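Speaker notes: Do we need a season two of Tesari?

Slide 1. Opening

Say hello, thank the Friday group. Admit straight off that I liked the first half of Tesari more than the second. Ask who has finished it. Spoilers up to episode 8 from here on.

Slide 2. What the show promised

The pilot sets up Vastbridge as a city where every pilot shares one memory with their machine. Good idea. Then Brandes gives his memory away in episode 3 and the writers forget about it for weeks. I've read the fan theory that the gap is deliberate. I'd like to see any evidence on screen.

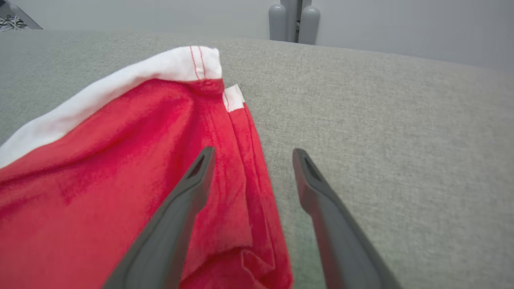

Slide 3. The Kellow problem

Kellow is supposed to be the rival. Two fights, one of them off screen, and a long speech on a roof. People call him complex. He changes his mind whenever the plot needs a door opened.

Play the roof clip here, sound low. Pause before the music comes in and ask what he wants. Wait for an answer, even if it gets awkward.

Slide 4. The good bits

Be fair. The siege in episode 6 is properly tense, and the quiet train journey after it is the best writing in the series. Brandes hardly speaks and you still know he's frightened.

Ebenezer Odoi will probably bring up the manga, which runs to 208 chapters. My reply: if the answer is in the manga, the show still hasn't given it to me.
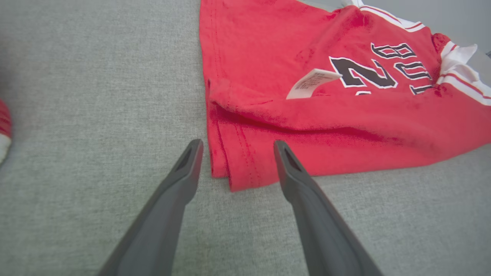
The train episode also spends its time on one friendship, and the finale doesn't. By then we have a fleet of 3000 machines on the horizon and I couldn't tell you the name of anyone inside them. Bigger numbers aren't scarier. Compare with the siege, where we know who is on the wall.

Slide 5. Season two

The teaser shows Vastbridge rebuilt and Kellow in a new coat. No sign of the missing memory. I'll watch it, but I won't be paying for the box set first.

Questions. If it goes quiet, ask about the dub. Room has to be clear by 9.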